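Stedix Cell Maintenance, Handout 3: Gripper Care

Wipe the finger pads with a dry cloth before each shift. Check that both linkage bars move freely and that the pivot pins sit flush. Replace the pads as a pair after 2000 cycles.
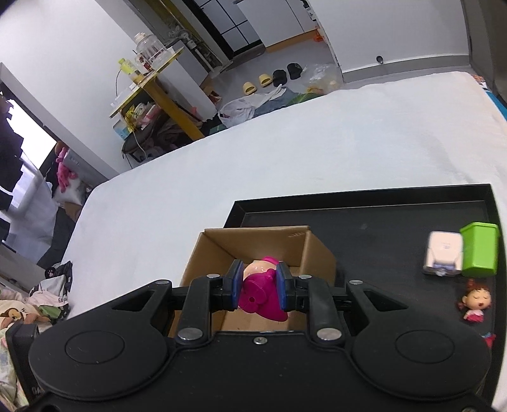 How often should the pivot pins be greased?
Every 20 hours of running, with a small drop on each pin.

Log all work on the Tromura sheet. If the fingers close unevenly, stop and repeat steps 3 to 6 of the setup handout.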